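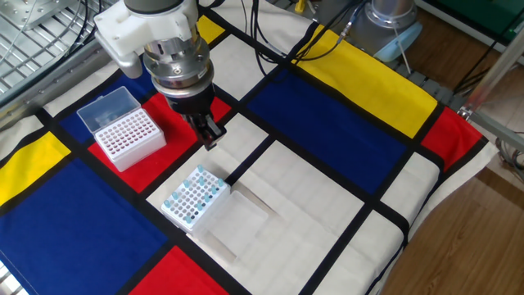
Escribo esto rápido porque si no lo escribo hoy no lo escribo nunca. Piernas fatal. Espalda peor. Pero la vuelta a Brorkow está hecha, entera, y en bici, y sin bajarme (bueno, me bajé una vez, ahora lo cuento).

Para quien llegue nuevo: llevo desde el invierno con la idea metida en la cabeza. Salir de Pustadmont, rodear el embalse de Brorkow por el lado largo, subir el puerto por la cara mala y volver a casa. 100 kilómetros y 2.000 metros de desnivel. Para la gente que compite eso es un calentamiento, ya lo sé. Para mí, que hace dos años me ahogaba subiendo al súper, es otra cosa.

La bici es la misma de siempre, la Trireck de hierro. Pesa un disparate. La compré de segunda mano con el manillar torcido y le tengo un cariño que no se explica. Le cambié las cubiertas en primavera, le puse cinta nueva (roja, mal enrollada, la enrollé yo) y poco más. Los cambios los tenía con un ruidito, clac clac clac, solo en el piñón grande, justo el que iba a usar toda la subida. Así que la semana antes, corriendo, al taller Yazıcı, a ver si me la miraban.

Me la miraron. Patilla un pelín doblada y el cable hecho un asco. Y los frenos traseros que daban pena, eso tambien.
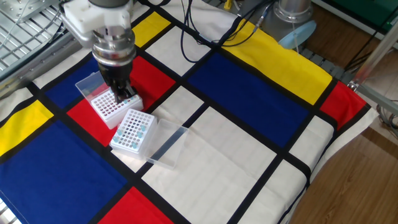 Que con ese desarrollo no subía Brorkow ni loca, me dijeron en el taller, y que o le metía un plato más pequeño o que fuera mirando el horario del autobús. Así, tal cual, sin levantar la vista de la rueda.

Me fastidió bastante. Pregunté cuánto costaba el plato, hice cuentas, dije que no. Me quedé con la patilla enderezada, el cable nuevo y el orgullo. Mala combinación para un puerto.

El día. Despertador a las 6. Café, tostada, otra tostada que no me apetecía pero me la comí. Dos bidones, tres plátanos, un bocadillo de tortilla envuelto en papel de plata, que a media mañana era ya otra cosa — una especie de ladrillo templado — y que me supo a gloria. Chubasquero no. Lo dejé encima de la silla. Junio, dije, para qué.

La primera parte es preciosa y no tiene historia. Carretera estrecha, chopos, el agua a la derecha todo el rato, algún coche que te adelanta con cuidado y algún otro que no. Iba contentísima, demasiado rápido claro. Siempre me pasa. Salgo como si me persiguieran y luego lo pago. En el pueblo de la presa llené los bidones en la fuente y me senté en el bordillo a comerme un plátano y a pensar que aquello estaba chupado.

No estaba chupado.

El puerto por la cara mala empieza detrás de una curva, sin avisar, después de un puentecito. Hay un cartel viejo que dice 15 % y una ya piensa que será un tramito. Es un tramito, sí, pero detrás viene otro, y entre los dos no hay descanso, hay una cosa que en el mapa parecía llano y que de llano nada. Metí el piñón grande enseguida. No hizo clac, eso sí, el cable nuevo una maravilla. Pero me faltaba uno. Buscaba con el dedo otra marcha que no existía, una y otra vez, como cuando buscas el escalón que no está.

Ahí fue donde me bajé. En la herradura de los pinos. Pie a tierra, manos en el manillar, mirando el asfalto. Unos minutos, no sé. Me comí medio bocadillo. Pensé en el plato pequeño. Pensé en el horario del autobús, que encima no lo había mirado.

Luego me volví a subir y ya está, fui haciendo. De poste en poste. A ratos de pie, a ratos sentada, haciendo eses cuando no venía nadie. Cantando por dentro la canción más tonta posible, que no voy a poner aquí porque se os pega. Y arriba un viento tremendo y una caseta cerrada y ni un alma, y yo con una cara que menos mal que iba sola.

La bajada, con frío. El chubasquero, en la silla. Manos tiesas, frenando a tirones, parando en cada apartadero para soplarme los dedos. Los frenos nuevos bien. Si llego a ir con los de antes no sé yo.

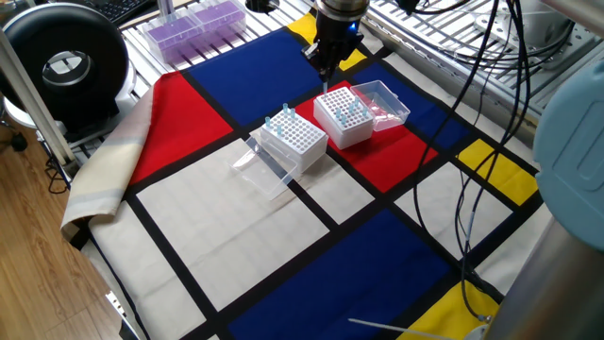

Y por qué no lo haces al revés, me preguntaron en los comentarios de la entrada anterior, subes por la cara buena y la mala te la dejas de bajada. Pues lo pensé, de verdad. Pero la mala de bajada me da miedo, tiene gravilla en las curvas y un guardarraíl al que le faltan trozos. Prefiero sufrir despacio. Además la vuelta por el lado norte es casi todo favorable y con las piernas como las llevaba fue una bendición.

También me preguntabais por la ruta. La pongo en cuanto consiga sacarla del móvil, que se me apagó a la altura del camping y le falta el último trozo. No tiene pérdida: siguiendo el agua hasta el cruce del silo, y ahí a la izquierda. A la derecha se va al polígono, lo sé por experiencia.

Cosas que cambiaria: el chubasquero (obvio). Más sal, acabé con calambres en el gemelo izquierdo. Guantes largos en el bolsillo aunque sea verano. Y comer antes de tener hambre, que me lo sé de memoria y no lo hago.

El plato pequeño lo he encargado ya. Pasé por Yazıcı a dejar la señal, un poco con el rabo entre las piernas. Me preguntaron si había subido. Dije que sí. Si parando, dijeron. Dije que una vez. Tarda un par de semanas en llegar, a ver si para julio está puesto y pruebo la pista de arriba, la de tierra, que se veía salir desde la caseta hacia el otro valle y desde entonces le estoy dando vueltas. Si alguien la conoce que me diga si hay agua por ahí arriba, porfa. Me voy a poner hielo.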